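28 March 2019
Washroom off the workshop, Bedoya building

Came in meaning to finish the write-up on the sealant samples and instead spent the morning on the sink. I record this so that whoever reads the notebook in December and wonders why the samples are a day behind has somewhere to direct the blame.

Background, for the newer people. The washroom sink gets used for everything: hands, brushes, mugs, the occasional lunch. In this building the tap water is hard, we measured it at 260 mg/L as calcium carbonate the week we moved in, and whatever goes down the bowl leaves a bit of itself behind. Ilse Van Acker put up a cleaning rota. It was a good rota. It had colors. It lasted as long as the tape did.

So, today. Before starting I wrote down the state of things, mostly to have a baseline and a little bit out of spite. Dull film over the bottom of the bowl, worst near the drain. A ring at the level where people leave mugs to soak. Spots on the chrome. The drain itself slow: I filled the bowl to the ring and it took 170 seconds to clear, which is long enough to reconsider your career.

First pass, warm water and dish soap, soft cloth. Took off the grease and none of the film. Expected.

Second pass, the Dostia cream cleaner that Fredy Ccori swears by. Better on the ring, did nothing I could feel on the film. It also smells like a pine tree that has been through a divorce. Rinsed twice and could still smell it in the corridor.

Third pass, plain white vinegar, one part to one part warm water, laid on with a soaked rag and left alone for 11 minutes. I had planned on ten but got talking to Ziad Sleiman about the parking. This is the one that worked. The film went soft and came away with ordinary wiping, no scrubbing pad, no heroics. Start at the back under the faucet and work down toward the drain, otherwise you drag the muck over what you have just cleaned. I know this because I started at the drain.

The pink cloth is the one to use for the final wipe. The blue ones shed, and you end up picking lint out of the bowl, at which point you are cleaning up after your cleaning. Wring it well and go over the area by the drain last. The glare off the porcelain makes it hard to tell film from shine, so check with a fingertip.

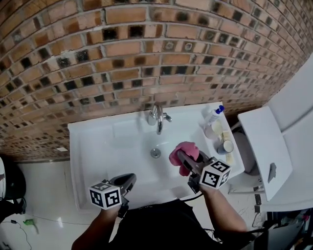
Emanuel Pană read this over lunch and would like it noted that vinegar is fine on the porcelain but should not sit on the faucet, that he has said so before, and that he once watched a very nice finish go cloudy in another building because somebody wrapped a vinegar rag around the spout and went home. Noted. I kept the rag off the chrome and gave the spout and the lever a quick wipe with soapy water, then dried them. He would also like it noted that a slow drain is hair until proven otherwise.

It was hair. I will not describe it. Used the plastic strip from the Onik kit, two pulls, then a kettle of hot water from the tap side. Repeat of the fill test: 664 seconds. I looked at that number for some time before I realized I had left the stopwatch running while I went to rinse the strip. Did it again with the watch in my hand and got a figure so much better that I don't trust it either. Somebody please repeat it.

Then the corner. The right-hand back corner of the rim has turned into a shelf, which it was never asked to be. Soap lying straight on the porcelain leaves a slick, and every bottle leaves a circle. I lifted each thing, wiped under it, and put it back, because throwing out other people's toiletries is how wars begin. If the tin with the white lid is yours, please claim it. Same for the little cup of pale yellow stuff. Eliécer Chambi thinks it is hand balm. I think it is a sample that never got a label, and I would like one of us to be wrong before anyone puts it on their skin.

To do:

Soap dish, with holes. Ask Erkdale to add one to the next order, they have a minimum anyway.

Mesh strainer for the drain.

New tape for the rota.

Leave the brick wall behind the sink alone. I was tempted, but vinegar eats mortar and I have done enough for one day.

Sealant samples: not started.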